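Courses > Drireso Lab > Cell Handouts > Week 2
Posted November by Saadet Ekinci
Filed under: Robot Cells, Setup & Care

OK, so before you run anything on the disassembly cell, we set it up properly! Lay the tower on its side with the panel off, and park the fixture plate to its left. Then jog the arm down slowly over the CPU socket (slowly, please, I'm begging you). 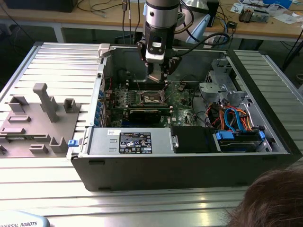

Save that pose as Drornik 77. I like to re-teach it whenever the case has been bumped, even a little – the table slots help you line it up again.

Next comes the cable check. Follow the arm's cable by eye and make sure it has slack through the whole move.

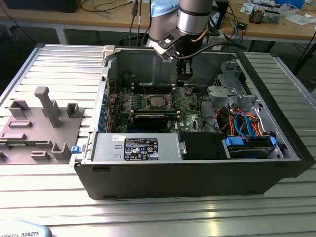
Gripper fingers get wiped at 2000 cycles, and the count goes in the Clelley log. Last month's group stopped at 839, so carry on from there.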